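How Does a Workshop Buy a Robot?

A robot arm costs a lot more than a bicycle and a lot less than a house. Somebody has to decide whether to buy one, and that takes more work than picking it out and paying. This page follows one small workshop as it plans for a robot.

The workshop is called Coscombe. It makes kits for school science classes. Each kit has a battery holder, a small bulb, a switch and a few lengths of wire in different colors. Before a kit can be packed, the wire has to be picked up, sorted by color and put in the right bin. People do this by hand now. Coscombe wants to find out if a robot could do some of it.

Step 1: Write down the job

The first thing to write down is the job. "We want a robot" is not a job. "Pick up one bundle of wire and put it in the bin with the same color wire" is a job, and you can check whether it got done.

Coscombe also wrote down how many kits it makes. In February it made 873 kits, and the month before that it made 860. Those numbers are close together, so the workshop can guess that next month will be much the same. If the numbers jumped up and down a lot, planning would be harder.

Step 2: List everything you need

When people think about the price of a robot, they usually think about the arm. The arm is only one line on the list. Here is Coscombe's list:

The arm
The gripper, which is the robot's hand
A camera, so the robot can find the wire
A computer to run it
A strong table that doesn't wobble
Bins
Spare fingertips for the gripper
Safety equipment, such as a stop button
Lessons for the people who will work with it

Some of these things cost very little. Bins are cheap. Lessons can cost more than you would expect, because a worker who is learning about the robot is not packing kits at the same time.

Step 3: Pick the right hand

Your own hand can hold an egg, a rope or a pencil without changing anything but its grip. Robot hands are not so flexible. A suction cup is good at lifting flat boxes and very bad at lifting string. A hand with two fingers can pinch thin things, as long as the fingertips close tightly.

Wire is one of the harder things for a robot to pick up. It bends, it springs back and it tangles with other wire. A box has the same shape every time you look at it. A bundle of wire has a new shape each time it is put down, so the robot can't just learn one shape and look for that.

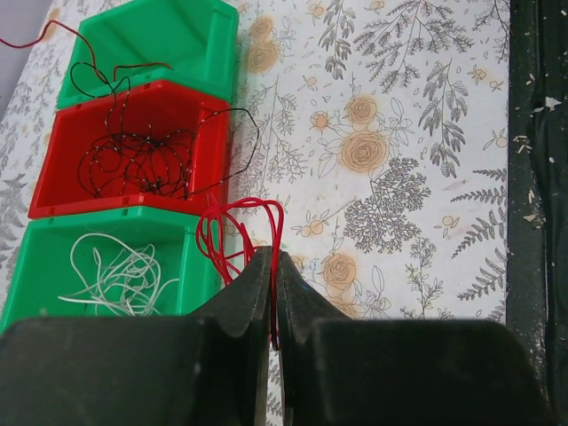 Two gripper fingers pinch a bundle of thin red wire. The bins at the left hold black wire and white wire.

Coscombe looked at grippers from two companies, Sundura and Thevar. The Sundura gripper could open wider. The Thevar gripper opened less but had narrow tips. For wire, narrow tips matter more than a wide opening, so the workshop put the Thevar gripper on its list — even though it took longer to arrive.

Step 4: Rent or buy?

You can buy a robot or rent one. Renting means you pay some money each month and give the robot back at the end. Buying means you pay a large amount at the start and keep it.

Renting makes sense if you are not sure. If the robot can't do the job, you have lost only the rent. Buying makes sense when you know the robot will be busy for years. Coscombe chose to rent an arm from a company called Ireneck first and decide about buying later.

Step 5: Test it with real things

A test should use the same wire and the same kind of bins the workers use every day. New, neatly rolled wire is easier to grab than wire that has been lying in a heap.

Coscombe planned a test of 50 picks. Each time the gripper picked up a bundle and let it go in the right bin, that counted as one good pick. Dropping the wire did not count. Neither did pulling half the bin out with it — which wire likes to do.

You can try this at home. Cut some yarn into pieces and pile them up. Now pick up one piece at a time using only a pair of kitchen tongs. Keep score. Then do it again with building blocks and see which score is better.

Step 6: Save some money for later

Machines wear out. Rubber parts get smooth, screws come loose and cables crack. A budget that pays for the robot and leaves nothing for repairs will be in trouble the first time something breaks. Coscombe set aside 80 dollars a month for small parts, mostly fingertips.

Words to know

Budget: a plan for how money will be spent
Gripper: the part of a robot that holds things
Rent: to pay for using something that belongs to someone else
Spare: an extra part kept ready in case one breaks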